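Section 4. Recording an Episode

Read Section 3 first. We know you won't, so the cautions are repeated.

1. Set the room before you open Kettle. Red-lidded item on the desk, plastic bag on the bedside cabinet.

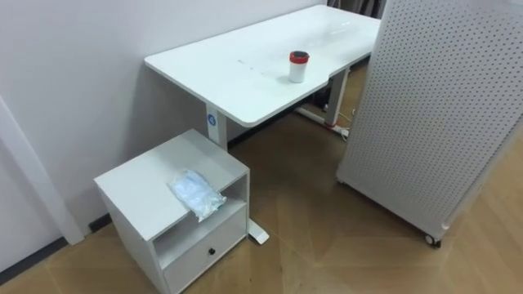 Figure 4-1. Start layout, head view.

2. Give the robot its bucket and press Record.

CAUTION: Stay clear of the floor cable. It has met most of the staff.

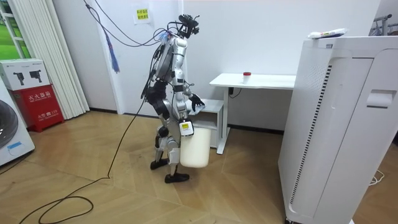
How many episodes make a set?
A full set is 63, and a tired operator's last ten rarely survive review.

3. Compare the head view with Figure 4-1. The cup belongs near the curved part of the desk edge. 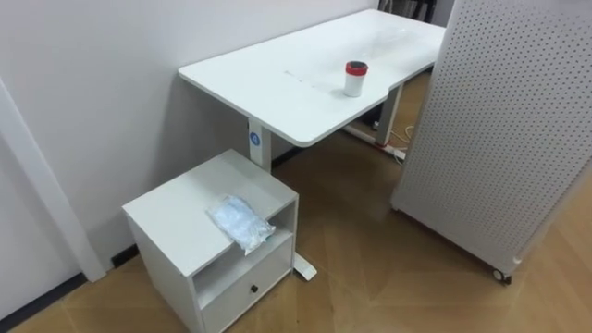 Mernier Data Collection Team

4. Work at an even pace. The model copies your hesitations faithfully, including the sighing pauses.

NOTE: Keep fumbles that you recover from. Tag them "recovered", not "oops".
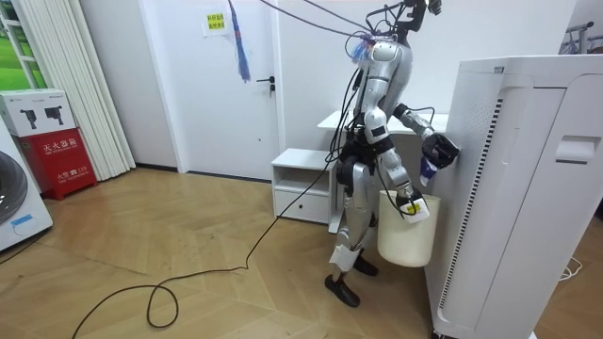
Written by Huệ Đàm

5. Press Stop before you celebrate. Episode 199 contains 70 seconds of celebration.

6. Label the episode, then upload it. Error 703 means the disk is full again.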